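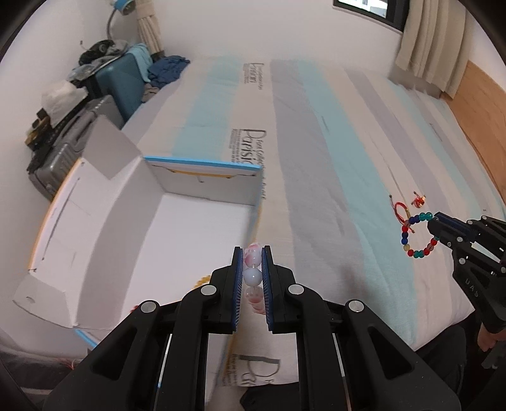 Speaker Notes: Collecting Two-Handed Examples in Furnished Rooms
Stinora Project, progress session, 07/06/2023
Speaking time: 44 minutes, with questions held to the end

Slide 1. Title
Welcome the audience on behalf of the project. Acknowledge our partners at Kavanagh, who supplied the storage and review system, and at Pusier, who arranged access to the homes. Leave the title slide up until the doors are closed.

Slide 2. Purpose of the collection
The Stinora project gathers examples of small household tasks for a learning system. Each example is performed by a person holding a gripper in each hand. The present set covers the handling of beads and bracelets on a bed. The target for this task is 2000 accepted examples. Collection began in April.

Slide 3. Why jewelry
Beaded items change shape when they are lifted. A bracelet may hold its circle or fold over, depending on where it is gripped. The earlier Gumus set consisted mainly of rigid objects, and reviewers asked that the next one include items that bend. Refer those who want the full list of objects to the handout.

Slide 4. The work at hand
Return to the opening picture. Direct attention to the near gripper, which holds three glass beads between its blue ridged pads. The second gripper is closed on a bead bracelet in red, teal, dark blue and amber. The open white box is on the left half of the bed. Pause before moving on.
Note for the speaker: the striped sheet usually draws a question. Rooms are recorded with their own bedding, and patterned fabric is accepted. Luggage and clothing also stay where the household keeps them.

Slide 5. Procedure
Read the steps as written.
The operator checks both grippers and closes each one fully before recording.
The operator picks up one item at a time and completes the assigned task at a normal pace.
A dropped item may be picked up again within the same example. The drop is marked in the log.
After every 4 examples, the items are placed in new positions.

Slide 6. Review
A total of 3333 examples had been submitted when these notes were prepared. Submission does not mean acceptance. Two reviewers view each example separately, and a third settles any difference between them. The most common ground for rejection is a hand that covers the item at the moment of contact.

Slide 7. Open matters
Whether thin cords should form a task of their own has not been decided. Pusier has asked for shorter visits, and a revised schedule is being drafted. Invite written comments on both points, then open the floor to questions.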